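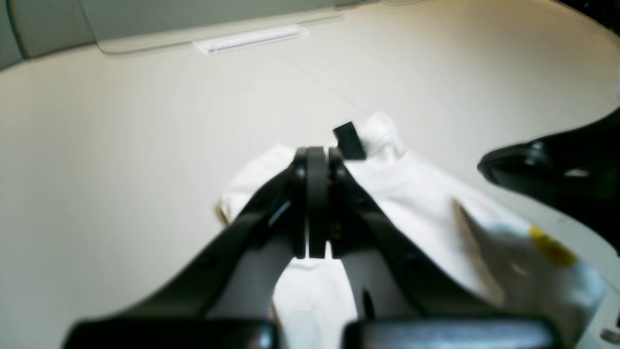 Fadwa Gaber leaving the Flindness panel?? 7 replies

gidamia_girl
Just seen it on the Gondus page. Three series as judge and now she's "stepping back to focus on music". Anyone believe that? She hasn't put a song out since April last year.

teapot1436
Nope. She was pushed. You could see it on the last live show, her and Azadeh Talebi didn't look at each other once.

Marrow
Oh come on. They were sat at opposite ends of the desk. People said the same about Birthe Brynjólfsdóttir and she'd just had a baby.

gidamia_girl
Birthe came back though. Statement says Fadwa's contract is finished, finished isn't "stepping back"
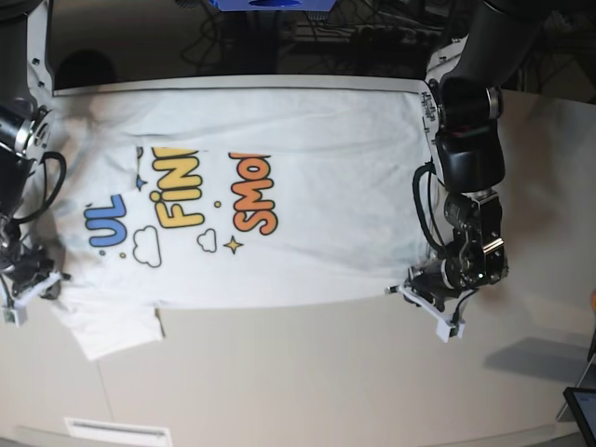 Re: Fadwa Gaber leaving the Flindness panel??

hongfan
My cousin does hair on the show. Says no row at all, it was money. Þröstur Kragh got a rise and she didnt. Make of that what you will.

teapot1436
Everyone's cousin does hair on that show.

hongfan
Fine, don't beleive me. See who's in her chair in the new year. Sadia Khokhar, bet you anything.

Marrow
Sadia would be good tbh. Funny, can sing, doesn't cry at every audition. Can't see her doing it for less than Þröstur gets either, so if it is money they've just made it worse for themselves.

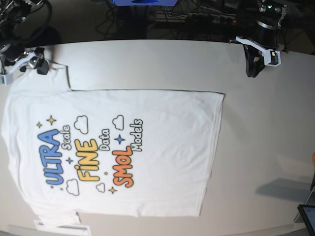
And the petition to keep Fadwa is daft. 2929 names last I looked, half of them probably the same person. It was on 1000 at breakfast.

gidamia_girl
I signed it once!! Once. And she was the only one who gave proper notes, Azadeh just says "I felt that" and claps.

teapot1436
Azadeh's notes are fine, you just don't like her. Been like this since your favourite went out in the semi.

gidamia_girl
He was robbed and you know it

Marrow
He forgot the second verse.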